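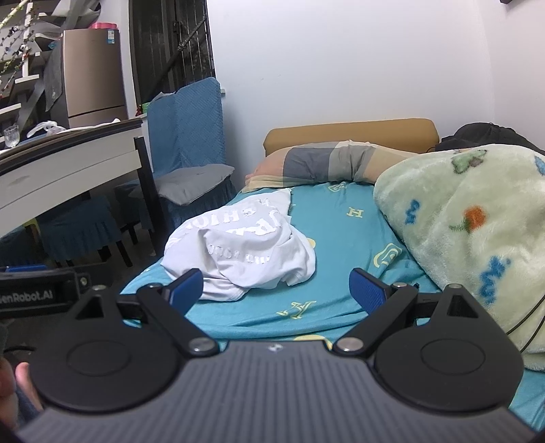 *Hand-held gripper over a bed with a T-shirt to be folded.*

# Home recorders wanted — Flirnach and Drondstead

Drevo is looking for people to record everyday household tasks in their own homes. The recordings are used as examples for a learning system that will control a two-fingered robot arm. You do the task yourself, using a hand-held gripper with a camera on it in place of your fingers. No robot comes to your home.

The current round is about cloth: T-shirts, towels, pillowcases and small blankets, handled on a bed or sofa. We already hold 3169 usable recordings, most of them made on bare tables in our Flirnach workshop. The system trained on them does poorly on soft surfaces and patterned sheets, so this round takes place only in lived-in rooms.

## What you would do

- Pick up, turn, spread and fold items of your own washing with the gripper.
- Start each recording with the item dropped in a heap, and stop when it is folded or after 90 seconds.
- Label each recording in the phone app as finished, partly finished or failed.
- Upload everything over your home internet connection by 8 pm on the same day.

Failed attempts are paid the same as finished ones. Please don't delete them.

You needn't tidy up first. Printed bedding, other things on the bed and furniture in the background are all fine. People's faces, post, bank papers and screens must be kept out of view, and anyone else at home has to agree before you start.
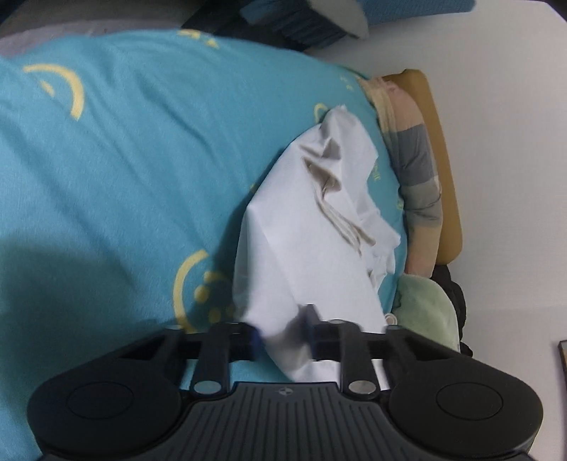
*White cloth between the gripper's fingers, on a printed teal cover.*

## Who can apply

You should be 18 or over and live in Flirnach or Drondstead, or close enough to collect the kit from either place. You need a bed or large sofa you can walk up to from at least one side, and good light in the room. Left-handed people are very welcome — we have too few of them so far.

The gripper gets heavy after a while. If you have trouble with your wrist, thumb or shoulder, please tell us and we can talk about shorter sessions.

No technical knowledge is needed. Training takes 2 hours at the Sönmez building in Drondstead and is paid at the same rate as recording.

## Hours and pay

There are 59 places. Work is spread over May and June, in sessions that you book yourself between 9 am and 6 pm. Pay is by the hour and includes time spent setting up, labelling and waiting for uploads. The rate is given in the agreement, which you will receive before training. Kit is lent free of charge, and you won't be billed for normal wear.

## How to apply

Fill in the short form on the Drevo recruitment page. Tell us which town you would collect from, which hand you use, and what sort of bed or sofa you have. We reply to every form, including those we can't offer a place. Applications close at the end of April, or earlier if all places are taken.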